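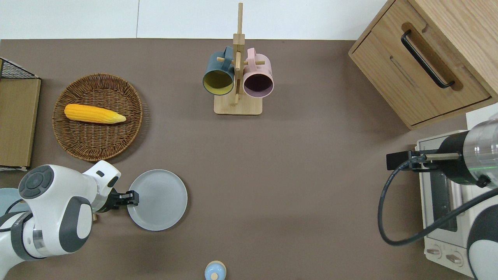
Recording good demonstrations by remote control mostly comes down to slow hands and a repeatable start. These steps are for the two-arm kitchen task on the Stolter bench, but they carry over to most tabletop work. The left arm handles the plate and the right arm does the rest. Bring the left gripper in at the rim, as with the gray plate next to the corn basket, and keep the middle of the table clear so both arms have room to cross.

1. Put every object back on its mark. Mugs go on the stand with the openings toward the head camera.

2. Move both arms to the home pose and wait 2 seconds before you press record.

3. Close the gripper fully before you lift. If you lift while the fingers are still moving, the policy learns to do the same.

4. Watch the right arm's cable. Leave enough slack for a full reach, and stop if it drags across a plate.

5. If you miss a grasp, open, back off and try once more. Keep that take and tag it "retry". Discard anything with a second miss.

6. Return home, then stop recording.

Our first set had 182 takes. Iolanda Meireles went through them in November and kept 102. Most of the rejects were from step 3.

File names and tags are covered on the next page.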